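Graltow Two-Arm Sorting Cell - Bench Equipment - Sinetti
Home > Equipment > Bench cells > Graltow

GRALTOW two-arm bench cell
Sold by Sinetti. In stock, ships on a pallet. Liftgate truck if you ask for it when you order, not after.

Quick version: two arms, one front rail, one table. Picks up small parts and puts them in bins. That is the job. If you came here looking for a thing that folds your shirts, scroll to the chores part and read it before you call us.

What you get
Two arms with grippers, cables fitted
Front mounting rail, bolts, plates
Wrist cameras, one per arm
Niven control box and power cord
Dunex finger pads, 2 spare sets
Printed setup sheet (new version, the old one had the plug drawing backwards)

Not included: table, frame, bins, wall lining, PC screen. Any flat heavy table will do. Buyers ask about frame kits all the time, we don't stock them, get the aluminum from whoever you like.

Can it do chores yet?
Some. Depends what you call a chore.

Toy pickup onto a table, then sort by color into bins: yes. Slow but yes. Chunky bricks are about the friendliest thing you can hand it, flat sides, bright colors, nothing squashes.

Putting away desk stuff: partly. Staplers OK. Markers OK if they are lying apart from each other. Back into a cup, tip first, we would say wait a year.

Laundry: no. We get this one every Monday. It will pick up a sock. It won't find the other sock.

Dishes: no. Not sealed against water, and the warranty says so in bold.

Shop floor kitting, small parts into trays: yes, this is what most people buy it for. Same part, same tray, all shift. Mixed parts also fine if the colors or shapes are well apart. Shiny screws are still trouble. Clear bags are worse, the cameras see the glare and the arm goes for that.

Color sort, toy bricks into three white compartments:
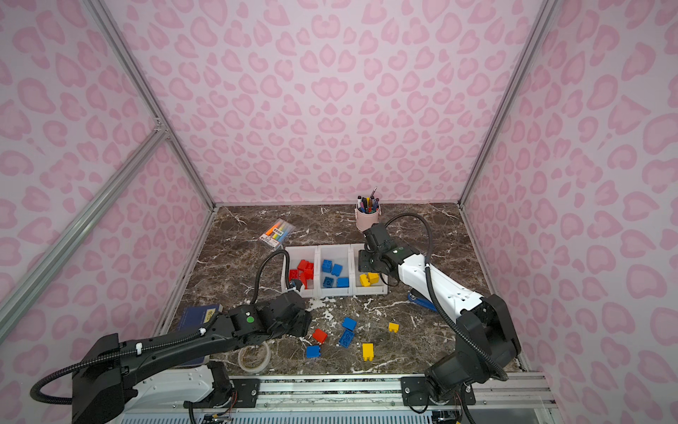
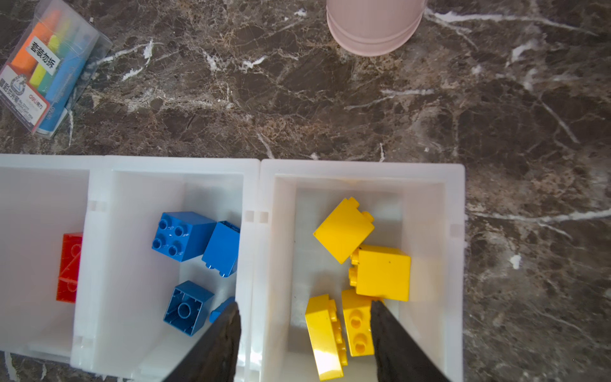 Red, blue and yellow, one color to a compartment. Bench view first, then the view down at the gripper fingers.

Keep other things on the table when you train it. Buyers clear everything off, get a lovely result, then somebody puts down a roll of tape and it stops dead. Leave the book out. Leave the pens out. Same goes for walls, any pattern you like so long as it's the pattern it will be working next to later.

Numbers
Arms: 2
Max part weight: 100 grams per arm, and thats with fresh pads
Setup: 3 hours for two people, longer if your table isn't level
Item no: 233

No picks-per-hour figure on this page. Everyone prints one and they are all measured on one part in one spot. Send us a box of your parts and we'll run them and send you the video, including the misses.

What goes wrong
Pieces on edge against a bin wall. Fingers need room on both sides and there isn't any. Shallow bins help, so does a bin with notched dividers.
Piles. Top piece is fine. Bottom piece gets shoved.
Cables too tight. Leave a big loop or the wrist pulls at full reach.
Two arms wanting the same spot. The Niven box makes one wait. Looks like a fault, isn't, give it a moment.
Pads wear. Change both fingers together.

Who should buy
Schools and small shops with someone on staff who doesn't mind fiddling. If you have one steady part and a lot of it, a plain vibrating feeder is cheaper and faster and we sell those too, see Feeders.

Who should wait
Anyone buying for a house. Same answer for a day care, we had two ask last month. It needs a grown up next to the stop button and at that point pick up the bricks yourself.

Questions we get
Left arm black, right arm white, does it matter? Nope. Covers come in both, mix or match, say which on the order form or you get whatever is on the shelf.
Can I run one arm only? Yes, unplug the other at the box first.
Do the bins have to be white? No, but the sort is steadier on white then on dark gray.
Returns? 30 days does not apply to opened control boxes. Arms yes, box no.

Orders and parts: ask for Agnes Nisbet. Mornings are best, she's on the test bench after lunch and won't hear the phone. Lead time on white covers is longer untill December.

Related: Dunex finger pads / Niven control box / Feeders / Used and demo units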